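right, a few of you asked what I'm up to with all the paper, so small thread. I'm making notebooks! glued ones, no sewing, no staples, just plain white sheets and a glue stick on the little round black table in the spare room

I got the idea from a zine stall at Zornirville back in July. they had these lovely plain pads for sale and I stood there thinking, I could do that (famous last words, I know)

first job is sorting the paper into piles. I had a box of offcuts from Skorodar, 2127 sheets according to the packing slip, and I've got through about 1531 of them if you count the ones I ruined
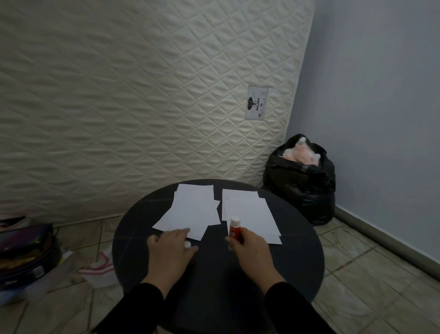 two piles, one glue stick, off we go

my method, if you can call it that: knock the pile together until the edges line up, press down hard, run the glue along one side, leave it alone. the leaving it alone is where I fall down every time, I want to pick it up and flick through it straight away

also tried the Kutico liquid glue in the first week and it made everything go wavy. a stick is much kinder to thin paper, you just need to go over it twice and not be stingy at the corners

keep hold of your lids as well!! I lost 2 in one evening and the glue had gone like cheese by morning 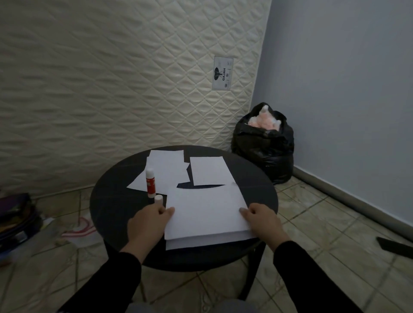

anyway the lining up takes far longer than the gluing. if one sheet is sitting a bit squint the whole pad looks squint, and you only notice once it's dry and then you're trimming it with kitchen scissors at 11pm and making it worse

for covers I'm doing one plain sheet folded round and stuck down at the back. Yoo do a nice brown card but I want to use up what I've got first

so far I've got 8 finished that I'd happily give to another human being, and a carrier bag of ones that are now shopping lists

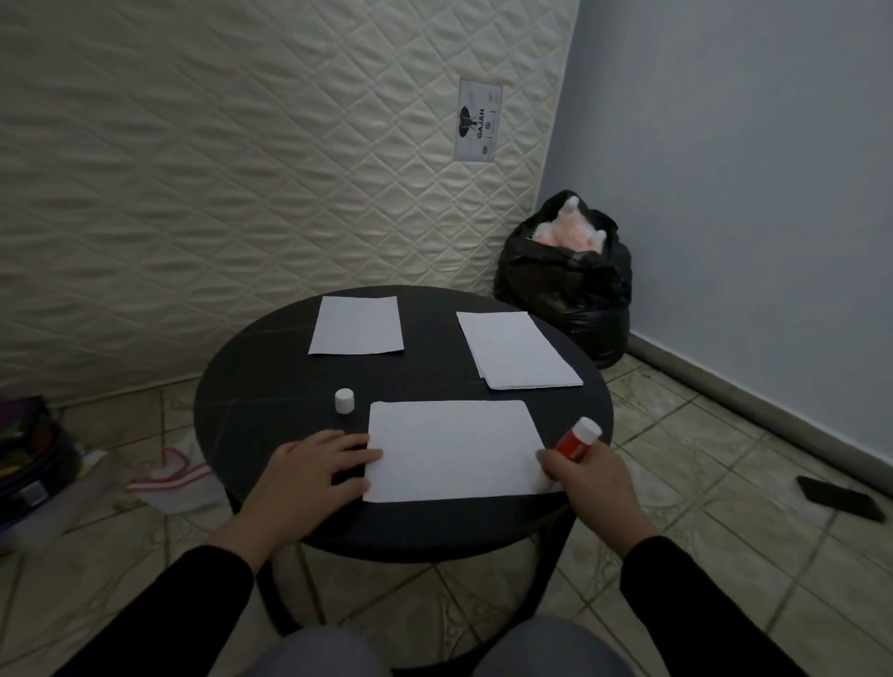 One reply asked whether the pages fall out when you open them flat, and said PVA brushed on in two thin coats holds much better than a stick.

they do a bit, yes! mostly the first page. going to try the PVA on the next lot and I'll add to this thread when they've dried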